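Prestis is looking for a software developer to join our motion planning and perception group in Nirkham, starting in October. We're a small, friendly bunch, and we'd love to hear from you even if your path into robotics has been a winding one!

Most of your time would go into Drunel, our planning and control stack for two-armed robots. You'd work on how it picks a path for each arm, how it makes sense of what the wrist views give it, and how we replay and debug runs in simulation (the replay tool is old and a little cranky, and we'd be very happy if you took it under your wing). Our nightly tests run up to 1,520 simulated episodes, so patience with log files helps a lot.
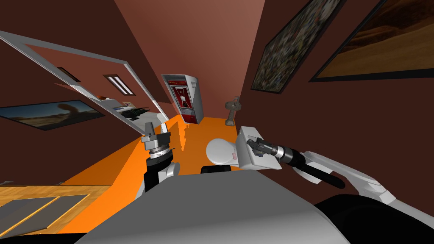
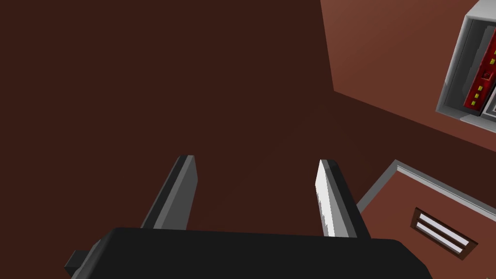
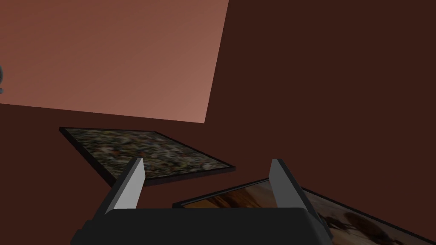 Simulated room in Drunel: both arms at the orange table (first), and two gripper views (second and third).

You should be comfortable in Python and able to find your way around C++. Some time spent with cameras, kinematics or trajectory planning would be lovely – we'll gladly teach the rest. The post is full time, with 100 percent remote work possible after the first few weeks.

Please send a resume and a short note about something you've built to Hussam Ghanem, who reads every one and will write back to you.

Last updated: 1 Jun 2022
78 shares
Contact | © Prestis | Back to top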